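**We're looking for people to help clear tables at the Pukton workroom in Zurkotville**

Posted July 3, 2025

Do you like a tidy table? Do you get a small thrill from turning a mess of bottles, boxes and snack bags back into a clean surface? Then we would love to hear from you!

Naseri is starting its second round of sessions on everyday tidying, and we need 30 participants. We want to learn how people go about clearing a shared work table: what they pick up first, what they leave for later, which things they put in a pile and which they carry straight to the bin. The first round was in June and it was a joy to run. Everyone had a system, and no two of them matched (one person sorted everything by color before throwing a single thing away).

**What you'll be doing**

You come in, get a short welcome, and then clear a table that has ordinary stuff left on it. Expect drink bottles, small cardboard boxes, plastic sheets, food wrappers and that kind of thing. When you're done we set up a new mess and you go again, 7 times in all, with a break whenever you want one. Between tables we ask you a few questions about the choices you made, and you can answer in as much or as little detail as you like.

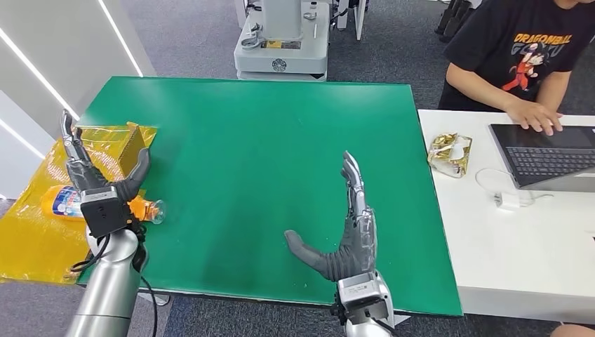 Some of the items are easy and some are a nuisance. Thin plastic slides off the side of a table the moment you look away, and a bottle lying down likes to roll. Take your time with them - speed doesn't matter to us at all. If you would normally stop and fold a wrapper before tossing it, please do that here too.

**Who can join**

- Anyone 18 or older who can stand or sit at a table for a while
- No experience needed, and messy people are very welcome
- You should be fine with light lifting (nothing heavier than a full drink bottle)
- If you took part in June, you can sign up again

**Time and pay**

A session lasts one afternoon, and you get $100 at the end of it. We also pay your bus fare if you bring the ticket. Coffee, tea and snacks are on us.

**Where**

The Pukton workroom, room 37, Zurkotville. There is an elevator, and bikes can go in the hallway. Wear something with sleeves you can push up.

**How to sign up**

Fill in the card at the Pukton front desk or ask for the Madulex form, which is the same thing on paper with bigger print. Write down which afternoons suit you and whether you'd like a chair. We'll get back to you with a time and directions to the room.

Questions are welcome at the front desk too. We hope to see you at the table!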